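발표자 노트: 곤포트 주택법원의 불출석 판결과 송달 문제
발표 시간 질의 포함 오후 2시부터 2시 50분까지

슬라이드 1. 제목
인사 짧게. 오늘 이야기는 판결 내용보다 그 앞 단계, 소장이 피고에게 어떻게 도착하는가에 관한 것이라고 먼저 말할 것.
공동 작업자 그레고르 오길비 소개. 기록 열람과 코딩은 오길비가 맡았고 절차법 부분은 내가 썼다.

슬라이드 2. 질문
임대인이 퇴거 소송을 낸다. 임차인이 나오지 않는다. 법원은 원고 주장을 그대로 인정하고 판결한다. 법리상으로는 문제가 없다. 통지를 받고도 다투지 않은 사람에게 불이익을 주는 것이니까.
그런데 통지를 받았다는 전제가 맞는지 따로 확인하는 절차가 거의 없다. 송달 보고서 한 장이 기록에 붙어 있으면 그것으로 끝난다.

슬라이드 3. 자료
곤포트 주택법원의 퇴거 사건 기록 1,162건. 차임 연체를 이유로 한 사건만 골랐고, 계약 만료나 재건축 사유는 뺐다. 당사자가 첫 기일 전에 취하한 사건도 뺐다.
이 가운데 피고가 한 번도 출석하지 않은 채 판결이 난 사건이 796건.
여기서 잠깐 멈추고 숫자를 읽을 시간을 줄 것.
주의: 이 수치는 곤포트에만 해당한다. 아크몬트 쪽은 기록이 종이로만 보관되어 있어 같은 방식으로 볼 수 없었다. 질문이 나오면 슬라이드 11로.

슬라이드 4. 송달 방식 세 가지
직접 교부. 동거인이나 관리인에게 교부. 문에 부착한 뒤 우편 발송.
규칙상 세 번째 방식은 앞의 두 방식을 시도하고 실패했을 때만 쓴다. 시도가 몇 번이어야 하는지는 규칙에 없다. "합리적인 노력"이라고만 되어 있다.
실무에서는 낮에 한 번 방문하고 바로 부착으로 넘어가는 경우가 많다. 보고서의 방문 시각을 보면 대부분 평일 근무시간대다.

슬라이드 5. 보고서 문구
송달 보고서 표본 200건을 따로 뽑아 문구를 비교했다.
집행인이 다른데도 문장이 같은 보고서가 계속 나온다. "초인종을 눌렀으나 응답이 없었고 거주 중인 것으로 판단됨." 초인종이 없는 건물의 보고서에도 이 문장이 있다.
허위라고 단정하지 말 것. 서식에 미리 인쇄된 문구를 그대로 쓴 것일 수 있다. 다만 법원이 이 문장을 개별 사실에 대한 진술로 취급한다는 점은 짚고 간다.

슬라이드 6. 하 사건
곤포트 항소부 판결. 임차인 하(Hà) 씨는 집행 당일에야 소송이 있었다는 것을 알았다. 부착 송달 장소가 같은 건물의 다른 세대였다.
1심은 재심 신청을 기각했다. 보고서에 적힌 호수가 맞으니 송달은 적법하다고 보았다.
항소부는 뒤집었다. 피고가 구체적인 사실을 들어 다투면 보고서의 추정은 깨지고, 그때부터는 원고가 증명해야 한다는 것.
판결문 14쪽 둘째 단락을 소리 내어 읽을 것. 시간이 모자라면 마지막 문장만.

슬라이드 7. 하 판결 이후
판결의 효과는 제한적이다. 재심을 신청한 사람에게만 적용된다. 신청하려면 판결이 있었다는 것을 알아야 하고, 집행 전에 알아야 실익이 있다. 신청서에는 진술서를 붙여야 하는데 공증이 필요하다.
출석한 사건에서도 심리는 길지 않다. 우리가 방청한 기일의 중앙값은 8분이었다. 송달 문제를 본인이 직접 꺼내 다투기에는 짧다.

슬라이드 8. 전자 통지 시범안
인드스테드가 법원행정실에 낸 안. 소장이 접수되면 임대차계약서에 적힌 전화번호로 문자 안내를 보낸다.
찬성하는 부분: 비용이 낮고, 도달 여부가 기록으로 남는다.
걱정되는 부분: 문자 발송을 송달로 갈음하자는 조항이 부칙에 들어 있다. 번호가 바뀐 사람은 지금보다 나빠진다. 보조 수단으로 쓰는 것과 송달을 대체하는 것은 구분해야 한다.
회사 제품 자체에 대한 평가는 하지 않는다. 물어보면 써 보지 않았다고 답할 것.

슬라이드 9. 제안
첫째, 부착 송달 전에 서로 다른 날 두 번 이상 방문하고 그중 한 번은 저녁 시간에 할 것.
둘째, 보고서에 방문 장소의 사진과 시각을 첨부할 것. 뉴욕 쪽 규정과 비교하는 질문이 나올 수 있는데, 자료를 준비하지 않았으니 나중에 메일로 보내겠다고 할 것.
셋째, 불출석 판결 전에 판사가 보고서를 직접 확인하고 확인했다는 표시를 남길 것. 지금은 서기가 서류 유무만 본다.
넷째, 재심 신청의 공증 요건 폐지.

슬라이드 10. 예상 반론
"절차가 길어지면 소규모 임대인이 손해를 본다." 맞는 말이다. 방문 횟수를 늘리면 며칠이 더 걸린다. 그래도 송달 하자로 판결이 취소되면 원고도 처음부터 다시 해야 한다. 오길비의 메모에 취소 사건의 재진행 기간이 정리되어 있으니 배포본 뒤에 붙인다.
"알고도 안 나오는 사람이 더 많을 것이다." 그럴 수 있다. 우리 자료로는 구분되지 않는다. 이 한계는 먼저 인정하고 들어갈 것.

슬라이드 11. 아크몬트(예비)
질문이 있을 때만 띄운다. 종이 기록 열람은 4월에 허가가 났고 아직 분석 전이다. 사건 수나 비율은 말하지 않는다.

슬라이드 12. 마무리
연락처. 코딩 기준표는 요청하면 보낸다고 안내. 당사자 이름이 들어간 기록 원본은 공유하지 않는다.
질의는 앞줄부터 받고, 개별 사건 상담은 발표장 밖에서.

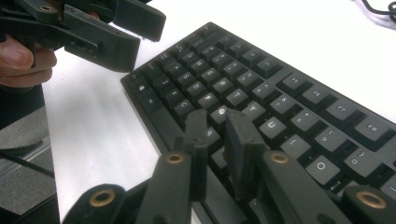
이 페이지의 마지막 수정: 4월, 오후 5:40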